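Fatlow Kitchen and Dining Support
Ticket 685
Subject: Marks and dull patches on tabletop after meal preparation, Olmont dining room
Category: Surfaces and furniture
Priority: Normal
Status: Awaiting confirmation from site
Opened: 10th January

Reported problem

The site reports that the matte tabletop in the Olmont dining room shows dull patches after salads and cold plates have been served from it. The patches are seen when the overhead lights are on and are difficult to find in daylight. They are not raised to the touch. The site has wiped the table with the usual spray cleaner on several occasions, and the patches have returned each time the surface has dried.

The site asks whether the finish has failed and whether the top should be replaced under the Surnport supply agreement.

Initial response from support

Thank you for your report. Before a replacement can be considered, we ask that the site complete the checks below and record the result of each one in this ticket. Please do not use scouring pads, bleach or furniture polish on the table while the ticket is open. Polish in particular will leave a film on a matte finish and will make any later inspection unreliable.

Please also confirm which cleaner is in use, how it is diluted, and whether the table is rinsed afterward.

Reply from site

The cleaner is the Haddad general-purpose concentrate. It is mixed in the spray bottle by whoever is on the early shift. The measuring cap has been missing from the container since May and the concentrate is poured by eye. The table is wiped with a damp cloth and left to dry. It is not rinsed.

The site also notes that salad leaves are sometimes left on the bare table between preparation and clearing, and asks whether contact with wet leaves could be the source of the marks.

Checks carried out

Check 1. Rinse test. One half of the table was washed with warm water only, using a new cloth, and then dried by hand. The other half was left as it was. Result: the washed half had an even appearance under the overhead lights. The dull patches remained on the other half.

Check 2. Cloth test. A white cloth dampened with plain water was drawn across the unwashed half. Result: the cloth picked up a slippery residue that foamed slightly when squeezed out over the sink.

Check 3. Shadow test. The site was asked to move all dishes away from a suspected patch and look again, as plates and bowls placed under the overhead lights can cast soft shadows that resemble staining. Result: 2 of the 6 patches listed by the site disappeared when the dishes were moved and have been withdrawn from the report.

Check 4. Leaf contact test. A single rinsed leaf was laid flat on the washed half, well clear of the dishes, and left for the length of one lunch service. The leaf was then lifted and the surface dried. Result: no mark was found on the washed half. The same test on the unwashed half left a faint outline, which came away with warm water.

Findings

The finish has not failed. The patches are consistent with a build-up of cleaner residue caused by an over-strong mixture and the absence of a rinse. Moisture from leaves and dishes softens the residue where it sits, and the residue then dries unevenly — this accounts for the outline recorded in Check 4.

Replacement of the tabletop is not approved. A new measuring cap for the concentrate has been ordered and will be sent to the site with the next delivery.

Actions for the site

1. Empty the existing spray bottle and rinse it twice. Do not top up the old mixture.

2. Wash the whole table with warm water and a clean cloth. Change the water when it becomes cloudy. Repeat until a white cloth no longer picks up any residue.

3. Dry the table by hand, working along its length. Check it with the overhead lights on and from a low angle.

4. Mix new cleaner only when the measuring cap has arrived. Until then, use warm water alone.

5. Pick up stray leaves and other food before wiping, and place them in the food waste container. Wiping over a leaf spreads its juice across the surface and may tear it into pieces that are harder to collect.

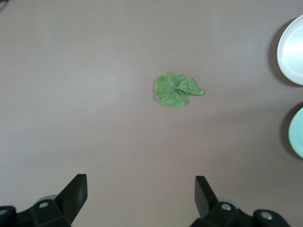
6. Reply to this ticket when steps 1 to 5 have been completed, stating whether any patches remain. The ticket will be closed once the site has confirmed the result.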